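Beathag Munro
Wednesday

Thread on the small business wage top-up, now that the province has put the rules out. I do payroll for small shops, so this is from the paperwork side.

The top-up pays $490 per worker per month. You need 18 or fewer staff to qualify. Part-timers count as full heads.
4 replies

So a bakery with 12 part-timers and seven full-timers is out, and a law office with 18 on full salary is in. I have written to the ministry about this.

The money comes as a refund. You pay the wages first and claim at month's end. Shops that are short of cash now are the ones that can't do that.

Almost 2,000 employers have applied. The first round covers 1,000.
11 shares

Kristof Martens asked if seasonal staff are covered. Only if they were on the books before July.
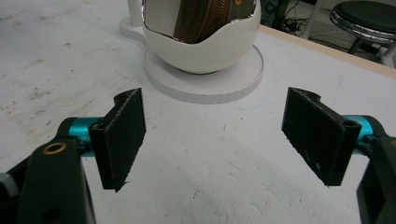

Prastov, July. The regional intake office is taking paper forms at the front counter until 4 p.m. Bring your remittance number and two pay stubs per worker.

If you were refused, ask for the reason in writing. The appeal form wants it quoted word for word.

I'll add the second-round dates when they're posted.
7 replies, 23 shares

Last updated 3:40 p.m.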